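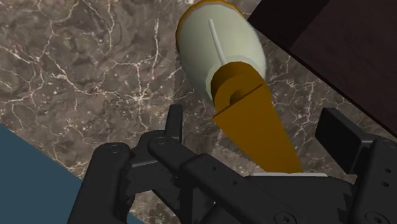

Page last changed: October, by Javiera Mansilla

Print this page | E-mail this page

So you're getting a gripper on your bench at Standivent! I packed by hand for years, and this is how I set mine up on a Monday morning (coffee first).

Start in the simulator. Load the marble counter and one of the odd shapes, like the pale green one with the long orange taper. Open the fingers wide, bring them in over the narrow end, and only then close. Go slow! I run 40 tries before I touch the real bench.

Next, set the grip limit to 6 and save it under your own name, or Jui-lin Huang on nights will get your settings and you'll hear about it.

What changes for you? Less lifting, more watching. I used to pack 200 pieces a shift and my wrists knew it. Now I clear jams and fix bad picks, and I do miss the chatting a bit. Ask for a stool, they have them.

Print this page | E-mail this page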